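Lengyel upholstered bench in gray: review after a winter of laundry

Overall rating: 4 out of 5

We bought the Lengyel bench in October to replace a pair of folding chairs that had become the place where clean clothes went to wait. I wanted something at sitting height with a flat top, firm enough to fold on, that could also be sat on by a person putting on shoes. It came from the Futham store in Sumthorpe and cost $300 with delivery. I paid for it myself.

There are two fabrics in the line. The smooth one is called Ellell and comes in darker colors. The woven one comes in gray and a sand color. We got the woven gray. Mine is the version without arms or a back.

The fabric

From across the room it looks like one flat gray. Up close it is a mix of light and medium gray, fine and speckled, and that has been the best thing about it. Lint disappears into it. So do the small gray pills that come off towels. Dark thread and pet hair still show, though less than they did on our old tan couch.

The weave has a little grip to it. A shirt laid out on the seat stays where you put it while you turn the sleeves in, and on a smooth table I always had one side sliding off. Heavy knits hold even better. The drawback is that anything with Velcro on it has to be closed first. I forgot once with a kid's rain jacket and raised a small patch of fuzz near one end. It came off with a fabric shaver and I can't find the spot now.

The front edge is softly rounded, with no piping. I was glad of that because piping leaves a ridge in anything you press flat across it. There is stitching on the upholstery, and the seams have stayed tight and even.
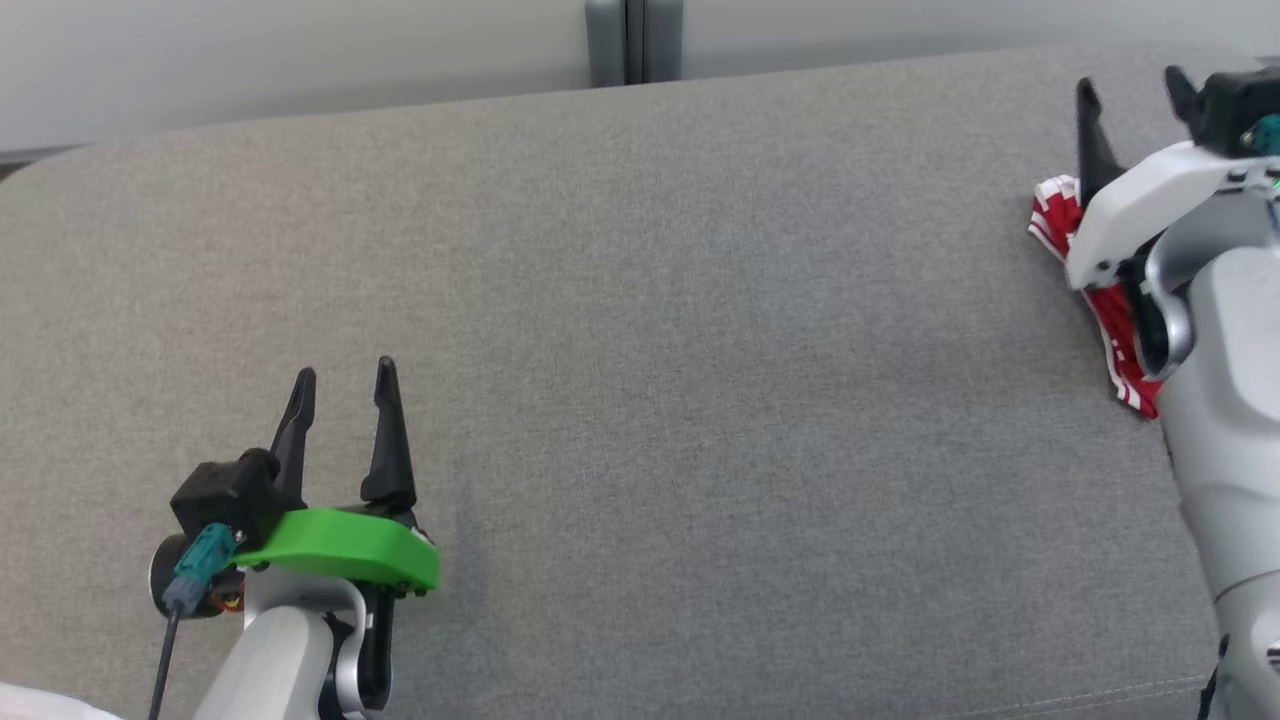
Firmness and size

It is firm. If you want something to curl up on with a book, buy a couch. Sitting on it for 20 minutes is fine and an hour is too long. For folding, firm is what you want. You can lean on a stack of T-shirts with your forearm to get the air out and the cushion gives only a little.

The seat is 43 inches long. That takes an adult jacket laid flat with the sleeves out to the sides if you bend the cuffs in, or two kids' tops next to each other. It will not take a bath sheet unless you fold it once in your hands first. A double fitted sheet is hopeless, but I have never had a surface where it wasn't.

Height is good for me. I can fold standing for a short load without my back complaining. My spouse is taller and sits down on the floor to do it.

Assembly

The legs screw on by hand and the whole job was done before the coffee was ready. The instructions are one sheet with drawings. One of the threaded inserts was a little crooked and needed a firm push to start the leg. All of them have stayed tight.

Felt pads are not included. You will want some if you have wood floors.

How it does with real laundry

Most of what goes across it is school clothes, and a lot of that is red. I was nervous about red on light fabric and did not put anything damp on it for the first few months. I have since gotten careless and have had no color transfer, but everything has been through the wash many times before it gets there. I would not try it with a new red sweatshirt straight out of the machine.

The thick track tops are the hardest thing we fold. They are bulky, the hems roll up, and the sleeves want to go their own way. I spread the body flat, smooth it from the middle out, and bring the sleeves in last. It helps to have the care label at the hem facing you so you know which end you are starting from.

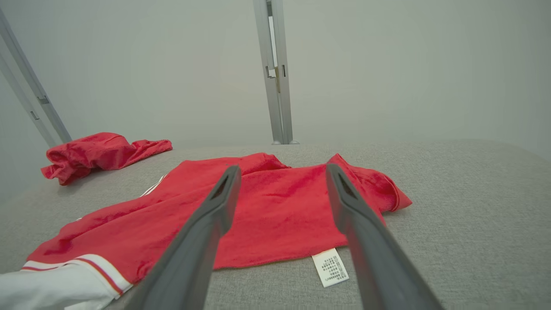
Red top with a white sleeve section on the gray fabric, care label at the hem.

Cleaning

The cover does not come off. This is my main complaint and the reason for the missing star. The tag says to spot clean with a damp cloth. I have done that for tea and for a smear of sunscreen, and both came out, the sunscreen on the second try. Tea left a faint ring until I wiped out to the nearest seam and let the whole section dry together.

Vacuuming with the brush head once a week keeps it looking fine. A lint roller works but leaves a little stickiness if the sheet is fresh.

Wear

No sagging so far. The corners are still square and the fabric has not gone shiny where people sit. The cushion had a smell like new carpet that lasted 9 days with the window open.

Would I buy it again

Yes, at this price. I would look harder at the sand color, and I would wait to see whether they bring out a removable cover. If you only want a place to sit, there are softer benches for less money. For a folding surface in a room where you do not want a table, it has worked well for us.

Posted 16 April 2024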